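7.4 料箱拣取工位:抓取下探异常与夹爪卡滞的处理

本节适用于采用固定料箱、单臂机器人及连杆式夹爪的 Hurkedar 拣取工位,说明下探过程中出现接触力超限、夹爪卡滞或外部线缆牵拉时的停机、检查与恢复步骤。夹爪的日常保养见第 9 章,视觉标定见第 6 章。

操作人员须完成 Ellovbridge 现场安全培训。未经授权的人员只允许执行 7.4.2 中的第 1 步和第 2 步。

7.4.1 故障现象与代码

代码 408:下探接触力超限。夹爪在到达目标高度之前遇到阻力,控制器中止运动并保持当前姿态。
代码 408 伴随“夹爪未闭合到位”:夹爪连杆间夹有物料,或指端被软性物料缠住。
无代码,手臂运动中有顿挫感,线缆摆动幅度明显增大:线缆余量不足或固定点松动。
无代码,抓取点整体向同一方向偏移:料箱位置变动,或相机支架松动。

控制器只记录第一次触发的代码。反复按复位键会覆盖触发时的关节位置,给后续分析造成困难。

7.4.2 停机

警告:中止后的手臂仍可能带电并保持力矩。在完成第 4 步之前,任何人不得将手或工具伸入料箱。

1. 按下就近的急停按钮,确认手臂停止。
2. 通知工位内其他人员退到防护线以外。
3. 在示教器上抄录故障代码、程序行号和各关节角度。不要复位。
4. 将模式选择开关转到“手动低速”,拔出钥匙并由检查人员随身保管。切断夹爪动力源,挂上锁定牌。
5. 等待夹爪驱动单元的指示灯熄灭。指示灯未熄灭时,不得触碰连杆。

注意:夹爪内有弹性元件,断开动力后指端可能突然张开或闭合。检查时手指不得放在两指之间。

7.4.3 检查夹爪

1. 从侧面观察夹爪,确认连杆之间有无异物。薄膜、布料、软包装袋和揉皱的片状物最容易卷入。
2. 发现异物时,用塑料镊子沿物料卷入的反方向缓慢取出。禁止用金属撬具,禁止借助手臂运动强行拉脱。
3. 异物无法取出时,按 9.3 拆下夹爪,在工作台上处理。
4. 检查指端软垫是否移位、开裂或脱落。任一指端软垫损坏时,两侧必须成对更换。
5. 手动推动连杆走完全行程。行程中若有卡点,检查销轴和挡圈。
6. 检查相机支架的紧固螺钉。支架若有可察觉的晃动,紧固后必须重做第 6 章的手眼标定。

说明:早期的 Susano 型指端软垫与现行软垫外形相近,但安装孔位不同,两者不得混装。

7.4.4 检查线缆

手臂外侧的线缆在腕部翻转时需要一定余量,余量过大则会垂入料箱,挂住箱壁、夹具或物料。

1. 以手动低速将手臂移至最远端的抓取位姿,再移至最近端。执行本步骤前恢复驱动电源,夹爪动力源保持锁定,并确认料箱内无人员作业。
2. 在两个位姿下观察线缆弯曲处。弯曲处不得出现折角,护套不得发白。
3. 线缆环在任何位姿下都不得低于料箱上沿。低于上沿时,向手臂根部方向收紧余量,重新固定扎带。
4. 检查接插件。锁扣应完全扣合,插头不得承受线缆的拉力。
5. 检查地面和台面上的线缆走向,不得横穿手臂的运动范围。

7.4.5 检查料箱及箱内物料

1. 逐个检查料箱侧面的夹具。手柄应锁紧,用手推动料箱时不应有位移。
2. 料箱位移后,不得凭目测推回原处。松开夹具,将料箱靠紧定位边,再依次锁紧,然后执行料箱原点校验。
3. 检查箱底和内壁的磨损。浅表刮痕可继续使用;刮痕形成台阶、卷边或毛刺时,应更换箱体。
4. 内壁颜色因磨损而深浅不一时,深度图上可能出现伪边缘。此时重新采集一次空箱背景。
5. 清点高风险物料。透明容器的顶部反光较强,深度值容易缺失,系统可能把箱底高度误认为目标高度,致使夹爪下探过深。
6. 叠放的扁平件应散开。上层薄片被压住时,夹爪可能同时带起下层物料,引发二次碰撞。
7. 玻璃容器出现裂纹时,立即连同碎屑一并清除。清除时佩戴防割手套,清除后用吸尘器处理箱底,禁止用压缩空气吹扫。

7.4.6 恢复运行

1. 确认所有工具已离开工位,扎带余头已剪除并收走。
2. 由挂牌人员本人取下锁定牌,恢复夹爪动力源。
3. 在手动低速模式下执行夹爪开合测试。
4. 查看故障记录中的关节位置,与第 3 步抄录的数值(7.4.2)核对后再复位。
5. 在空箱状态下运行下探程序 2 次,均不得触发代码。
6. 放入一件硬质、不透明的测试件,执行一次完整的抓取与放置。
7. 切换到自动模式,首个班次内将速度上限设为降速档。

同一班次内代码 408 再次出现时,停止使用该工位,将故障记录提交 Lindqvist 服务窗口。不得通过提高接触力阈值来消除报警。

7.4.7 案例记录

以下情况由 Ekene Lawal 报告,Ásdís Ingvarsson 复核,收录供参考。

现象:工位在抓取混放物料时报代码 408,复位后继续运行,数次抓取后再次报警。操作人员判断为力传感器漂移,执行了零点校正,报警间隔没有变化。

原因:检查发现两处问题。其一,目标为透明容器,深度图在瓶口处缺失,下探高度取自邻近的箱底。其二,右侧夹具手柄未完全锁紧,每次触碰后料箱均有微小位移,误差逐次累积。

处理:重新锁紧夹具并执行料箱原点校验;透明容器改用侧向接近路径,下探速度降低。夹爪累计动作约 3000 次后复查,指端软垫无异常。

遗留事项:零点校正在报警状态下仍可执行,容易误导操作人员。Chanida Panyasiri 已提出修改请求,新版软件发布前,以本节步骤为准。

7.4.8 记录要求

每次执行 7.4.2 至 7.4.6 后,填写工位故障单,内容包括代码、关节角度、箱内物料种类、夹具状态、更换的零件和执行人签名。故障单与控制器日志一并存档。仅更换扎带的,也应填写。

下图可用于对照 7.4.3 至 7.4.5 中夹爪、线缆、夹具与箱内物料的相对位置。
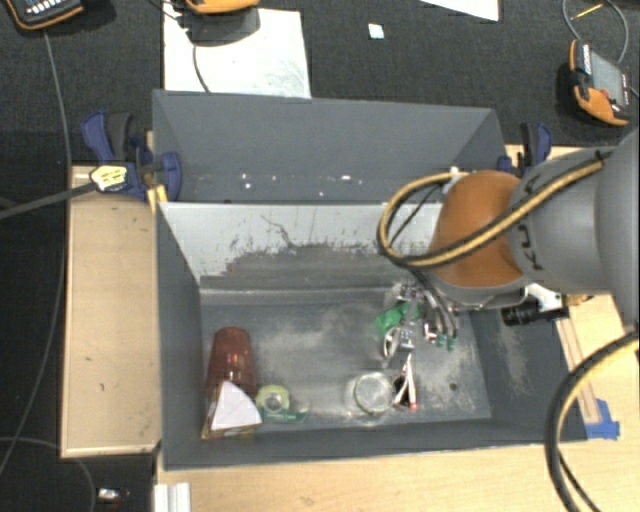 图 7-4 夹爪探入料箱,线缆环位于箱壁上方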